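Setup and Upkeep of the Cloth-Handling Cell
Project report, Automation Lab, Brillstead Technical College
Submitted in October

1. Background

The cloth cell was handed to our group at the start of the term. The group before us had used it for folding trials and left a short binder of notes, a box of spare parts and a list of faults. Our task was to bring the cell back to a state where the arm could pick up a garment at a known point, and to write down how it should be looked after. We did no work on the folding software itself.

The faults on the list were missed grasps near the table surface, a tool cable that sometimes pulled tight when the wrist turned, and wrist camera pictures that did not line up with the arm's own position. We took them in that order.

2. The cell

The arm stands on its own platform behind the table and reaches forward over it. A curtain hangs behind the work area to keep the background plain for the fixed camera. The table is pale wood with visible grain and knots. We asked whether it should be painted one color and were told to leave it, so all the checks in this report were made on bare wood.

Air and power for the cell come from the lab supply. The controller is in the Mofokeng cabinet under the bench by the door, and the logging program is Hastasura, which was already installed. We kept the old version because the saved arm programs had been tested with it.

3. Gripper fingers

The missed grasps came first. The fingers close on a fold of cloth from above, so their tips have to come down almost to the table. If they stop too high they close on nothing. If they go too low they press on the wood and the arm goes into a protective stop.

We took the fingers off, cleaned the mount and found that one of the 2 screws on the left finger had backed out. The finger could be moved by hand. We replaced both screws, put the finger back with thread lock and let it stand overnight. After that we set the tool length again using a steel block on the table, and entered the new value in the controller.

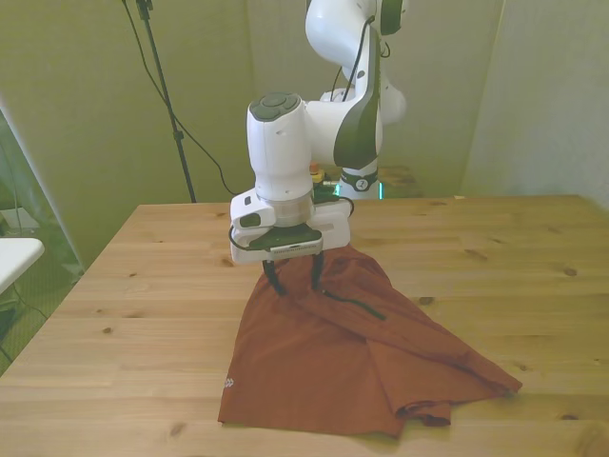

The first runs were done at low speed with one person at the stop button. We set the closing force low and raised it in small steps until the cloth stayed in the fingers through a full lift. Thick places such as hems and seams need the fingers opened wider before the descent, and we added a line to the pick program for this. Thin lining material is still a problem. It slides out when the grasp point is more than a finger's width from a fold, and we did not solve this.

One series was 30 picks on the same garment, laid down again by hand each time. The log shows most of the failures in the early part of the series, before we noticed that the tool length had been saved to the wrong program. We left those runs in the log and marked them.

4. Cable routing

The tool cable had been tied too close to the wrist. With the wrist turned all the way to one side there was no slack left, and the connector took the load. We cut the old ties, turned the wrist slowly to both limits, and tied the cable again with a loop long enough for either direction. Hook-and-loop straps were used in place of plastic ties — they can be opened without a knife near the cable.

The Gromix connector on the gripper side had a bent pin. We straightened it once. It should be replaced the next time parts are ordered.

5. Wrist camera

The wrist camera gives a close view of the cloth and the table. Before our work, a point picked in its picture sent the arm to a spot clearly off to one side. We cleaned the lens with a dry cloth, tightened the bracket and ran the calibration routine with the printed board at several heights and angles. 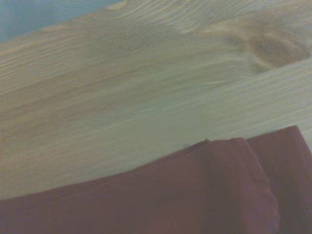
Focus was set by hand and the ring was then taped. We first set it with the arm at its home position, and that was a mistake. Anything close to the table came out soft. The second time we set it at the height where the arm pauses before a pick. Exposure is fixed at a value of 800 in the camera settings, and the room lights have to be fully on for this to work. With auto exposure on, dark cloth made the table too bright.

Calibration file 3398 is the one now loaded. Older files are in the archive folder and should not be used — they belong to the old bracket position.

6. Upkeep schedule

Before each session: check both fingers for play by hand. Look along the tool cable for tight spots. Press the stop button and confirm that the arm will not move.

Each week: wipe lint from the finger mount and the lens. Check the camera bracket screws.

Each month: check the tool length against the steel block. Run the calibration check and save the result in Hastasura.

After any collision or protective stop at the table: do the monthly checks before the next pick.

7. Open items

The bent connector pin, the slipping of thin lining material, and a missing label on the main air valve. The spare finger set in the parts box is the older, shorter type and does not match the tool length now stored in the controller.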